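Keeping the Virtual Cell in Order

A well-kept simulation needs the same routine attention as a machine on a factory floor, and the Milasau handling cell shows how that work is done

8 August 2019

The handling cell at the Milasau Institute has no power cabinet, no air line and no safety fence. It consists of a modeled robot arm, a modeled gripper and a room full of modeled objects, all held in a software environment that the institute calls Drekano. Operators nevertheless maintain a logbook for it, and the logbook runs to 564 entries.

Most of those entries concern small corrections. A joint limit was entered in the wrong unit. A tabletop was given a thickness that did not agree with its contact surface. A fingertip was allowed to sink slightly into whatever it touched. None of these faults stops the cell from running, and for that reason the institute has adopted a fixed setup procedure, to be completed before any series of trials begins.

The procedure was drawn up in June by the cell's operating group together with Vashisht, the engineering office that supplies the contact software. It has three stages, covering the layout of the room, the condition of the arm and the behavior of the gripper when it closes on an object.

Setting out the room

The first stage is the longest. The operator loads the room and confirms that the base of the arm is fixed to its platform and that the platform is level with respect to the floor. The work table is then checked against the reach of the arm. A table that stands a little too close leaves the elbow folded at the near positions, and motion planning slows down accordingly.

Objects are placed next. The current Milasau set is deliberately mixed. It includes model tram or train cars, a candle in its holder and a pair of large black pliers with the handles spread, together with larger items that stand beyond the table, such as a timber crane structure with a hanging hook. Each object carries its own record of mass, friction and outline. The outline used for contact is simpler than the one used for display, and the two must be compared by eye whenever an object is added or revised.

Long, narrow parts require particular care. The pliers have an open gap between the jaws, and a contact outline that closes the gap will cause a finger to stop in empty space. The candle presents a different difficulty. It is tall in relation to its foot, and a small error in its center of mass is enough to bring it down when the simulation starts. Operators are instructed to let the room run for a short period with the arm at rest and to record any object that moves.

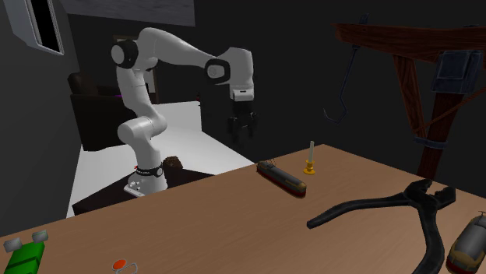 Checking the arm

Once the room is stable, attention turns to the arm. Each joint is driven alone, at low speed, through its full range. The operator watches the reported angle and the displayed angle together. Where the two differ, the fault usually lies in the offset recorded for that joint, and the correction is made in the arm file and nowhere else. Earlier practice permitted a correction in the motion program. This produced several versions of the same arm, and the group spent a good part of one winter removing them.

The wrist flange is examined separately. All gripping positions are calculated from this point, so an error here is carried through to the fingers. The operator commands the arm to a known position above the table, reads the coordinates of the flange, and then rotates the wrist through a half turn. The gripper should remain on the same axis. If its center describes a circle, the mounting offset is wrong and must be entered again.

Cable and hose models are left out of the cell at present. The institute considered adding them and concluded that the additional calculation was not justified for tabletop work.

Closing the gripper

The third stage is concerned with contact. The gripper is of the two-finger type, with linkages on both sides of a central palm, and the links of each finger must move in agreement with those of the other. A linkage that lags by a small amount will push an object sideways before the second finger arrives. The check is first carried out with nothing between the fingers, then repeated on an object from the table.

For this purpose the group favors an object with a rounded upper surface and fine projecting detail. The fingertips must come to the sides evenly, and the thin parts must not be caught by the links. The view for this check is taken close to the gripper, where both fingertips, the linkages and the palm can be examined together. An operator who relies on the wider view of the room will seldom notice a fingertip that is out of line.

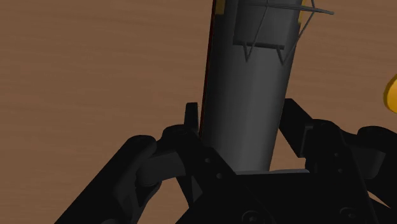
The gripper with its fingertips on either side of a long gray object. Small fasteners are visible in the finger links.

Contact settings are then adjusted in Corex, the configuration tool attached to Drekano. Two values matter most, namely the stiffness of the fingertip surface and the friction between fingertip and object. The procedure directs that only one may be changed at a time. High stiffness makes the object tremble between the fingers, while low stiffness allows the surfaces to overlap. Friction is set last, and is taken from the record of the object concerned.

The complete procedure takes up to two hours for a new room. When only the objects have been exchanged, the operator may omit the joint check, provided that the arm file has not been altered. The logbook entry must state which stages were performed, which version of the arm file was loaded, and the name of the room as it appears in Drekano. Rooms that fail the resting test are returned to the modeling group with the identity of the object that moved.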